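Gatside Flower Hire: Frequently Asked Questions

Ordering

What do you hire out?
Artificial flowers and greenery, as loose stems or made up into table arrangements. Roses and hydrangeas go out most. We also stock peonies, eucalyptus and ivy, though the ivy is only available in long trails.

Is there a minimum order?
Yes, 30 stems. Sprigs of greenery are not counted towards this and go in with the flowers at no charge.

How long is the hire period?
2 nights as standard. Extra nights can be added when you book, but we can't always extend once the flowers have left us, as they may be promised elsewhere.

Can I see the colours before I order?
You can come in by appointment, or we will post up to three stems for you to look at. Postage both ways is yours to pay. Colours on a phone screen are a poor guide, particularly the pale blues.

Do I have to arrange them myself?
If you order loose stems, yes. Lay everything out on a plain table first, heads apart, so you can see what you have. Start with the largest blooms and fill in with the leaves last. Kyriaki Vrettos runs a short evening class for anyone who wants practice, starting at 7 pm, and the cost comes off your hire. 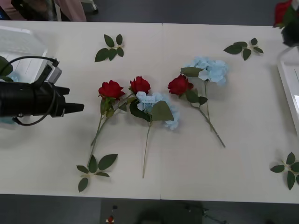
Gatside, March

Red roses and pale blue hydrangeas, with loose sprigs of green leaves, are the mix we are asked for most this spring. It suits a white cloth and works in a low bowl or a tall jug. Ask for it by colour when you order.

Can I bend or cut the stems?
Bend, yes. Most have a wire inside and will take a gentle curve. Please don't cut them. If a stem is too long for your vase, fold the bottom up on itself, or tell us the height of the vase and we will pick shorter ones.

Can they go in water?
No. The wire rusts. Use dry sand or crumpled paper to hold them in place.

Delivery and returns

Where do you deliver?
Anywhere within 19 miles. Murdo Ritchie does the van round and will ring when he is on his way. Beyond that you would need to collect.

How should I pack them to come back?
Use the box they came in, heads at alternate ends, with the tissue between layers. Leaves that have come off can go in the small bag - we can usually put them back on.

What if something is damaged?
A few loose petals are normal wear. Wax, wine and scorch marks are charged at the price of the stem, which is on your hire sheet.

Do you sell old stock?
Now and then. We have 300 stems to clear at the moment, mostly peonies. Ask for Beathag Moncrieff in the shop.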